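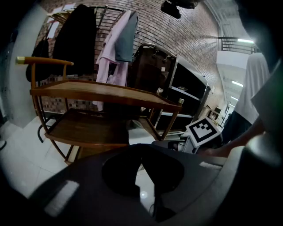
Figure 2. Two-tier side table with raised rim and curved rail, beside a brick wall.

4. Side Tables and the Problem of Putting Things Down

4.1 Surfaces without a job

Household furniture is usually studied by what it is for. Beds are for sleeping, desks are for working, and dining tables, in the literature at least, are for dining. The side table has suffered under this system. It appears in most of the inventories we collected, often more than once in the same room, and the people who own it tend to go quiet when asked what it does. One respondent in the Grestow sample called hers "the place before the place." We have not found a better definition and have stopped looking.

For this part of the study we coded 3111 diary entries from 90 households in two towns, Grestow and Stimar. Each entry recorded an object being set down somewhere other than where the household said it belonged. Respondents wrote the entries themselves, at the end of the day, which means that the objects in our data are the ones people remembered abandoning. The truly lost are underrepresented.

Type of surface mattered more than we expected. A surface with a raised rim, such as the upper shelf in Figure 2, was described in the diaries as "safe" for small items, and items left on one stayed there longer. Respondents credited the rim with keeping keys and earrings from rolling off. Keys do not roll. The belief was firm all the same, and it shaped where the keys went.

4.2 Lower shelves

The lower shelf is where our coding scheme first broke down. We had planned a single category for it, "storage," on the assumption that anything placed so close to the floor had been placed there on purpose. In interviews this turned out to be generous. Magazines, chargers and a fondue set were all reported as stored by one member of a household and as missing by another. Azra Dumitrescu, who did the second round of coding, proposed a category called "retired," for objects that had been moved down from the upper shelf to make room and had not been moved since. It absorbed 213 entries in its first pass and we kept it.

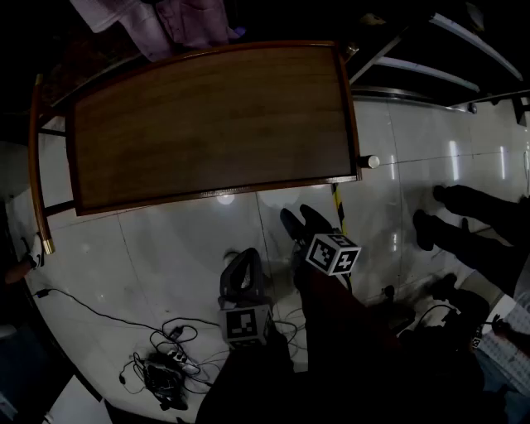 Movement between shelves went almost entirely in one direction. Objects came down; very few went back up. When they did, the diaries nearly always mention a guest. The Stimar households, who entertain more often by their own account, showed more upward traffic, but it was short-lived, and by the following week the same candle holder would be back among the retired. We are cautious about reading much into this. The Stimar diaries were also kept in July, when several families were away and the candle holders had little to do.

Textiles follow different rules. A sweater or a throw laid over a table was rarely recorded as an object on a surface at all. Respondents wrote that the sweater was "out," in the way one might say the cat is out, and they declined to connect it with the table underneath. We tried rewording the diary prompt. The revised prompt produced longer entries about the sweater and no further mention of the table.

4.3 Ownership and blame

Ghaffari's term "soft custody," from her study of shared hallways, is useful here. An object in soft custody belongs to one person but is, for the moment, everybody's problem. Side tables are full of such objects. In households of more than two adults, the diaries give a clear owner for the table and a clear owner for the object, and then spend the rest of the entry on who ought to have moved it. The answer is consistent across the sample — it is the person who is not keeping the diary.

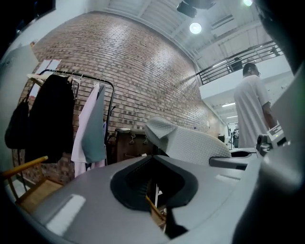

This creates an obvious difficulty for our counts. We asked a second adult in each household to keep a parallel diary for one week, hoping the two versions would settle matters. They did not agree on objects, shelves or, in one home, the number of tables. We have reported the first diarist's figures throughout and apologize to the others, several of whom wrote to us.

A comparison with the earlier Vesora survey is possible only in part. Vesora recorded the contents of tables on a single morning visit, announced in advance, and found them largely bare. Our respondents explained this without prompting. Given notice of a visitor, they clear the table onto the bed, shut the bedroom door, and clear the bed onto the table again at night. Bedrooms were outside the scope of that survey, and they are outside the scope of ours, although Section 5 returns to the question of the chair.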